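Op shop sort-out - where we're up to

Quick one this issue, the kettle's on and the ute's double parked. The Braltthorpe hall sale is coming up faster than any of us would like and the sorting is about half done. Maybe a bit more. Depends whether you count the cupboard under the stage, which I'm not.

First up, thank you for the donations. We put the call out in April for 1,000 items and the tally book says 1,106 as of 11 November 2024, not including jigsaws. Bloody marvellous. The Nestmont end of town did especially well, 34 bags from one street.

Now the bad news. Footwear. Singles everywhere. Slippers, thongs, one gumboot, a very nice left dancing shoe. PLEASE tie pairs together before you drop them off. Laces, string, rubber band, old stocking, whatever's in the drawer. We had a whole afternoon go on matching shoes and still ended up with a tub of odds.

Same goes for books really. Hardcovers are welcome, anything with a decent cover goes on the good shelf at the front and sells first. Encyclopedias no. Sorry. We've still got the Ledesma set from last year, all volumes, and it weighs more than the fridge.
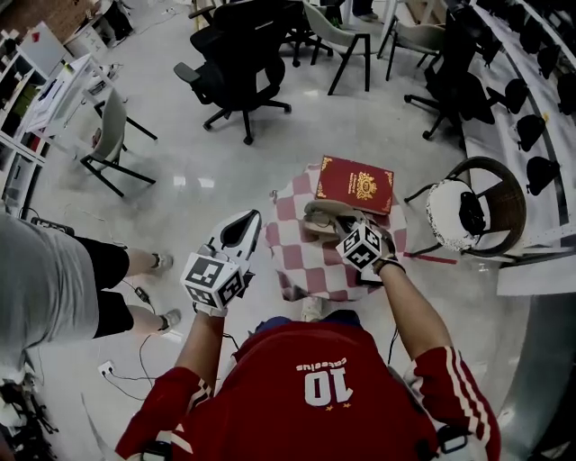

What looks like a slipper or sandal and a handsome red hardcover at the checked-cloth table.

The small round tables have been great for sorting, so we're sticking with them. One or two things out at a time, decide, move on. The long trestles just turn into mountains and then it's smoko and then it's Christmas. If you've got a spare tablecloth at home, checks, stripes, gravy stains, don't care, bring it in. They stop things sliding about and they tart up the hall no end on the day.

Pricing - same as last time. Shoes and slippers $6 a pair, ordinary paperbacks in the fill-a-bag, anything with gold on the cover gets put aside for a proper look. Don't write prices on books in biro. Pencil, inside front cover, top corner. Stickers on the sole for shoes, not inside were they rub off.

Still wanted: coathangers (wood or plastic, no wire), clean shopping bags, cake tins with lids, kids' bikes that go. Not wanted: pillows, car seats, tellies, VHS, anything from under the house that hasn't seen daylight.

Drop-offs to the side door on Stultari Lane please, the front steps are getting fixed and the handrail's off. If it's locked, knock loudly. Don't leave bags out overnight, the possums get in and then we've got a diferent sort of sorting to do.

More hands always welcome, come for an hour if that's all you've got. Bring a mug.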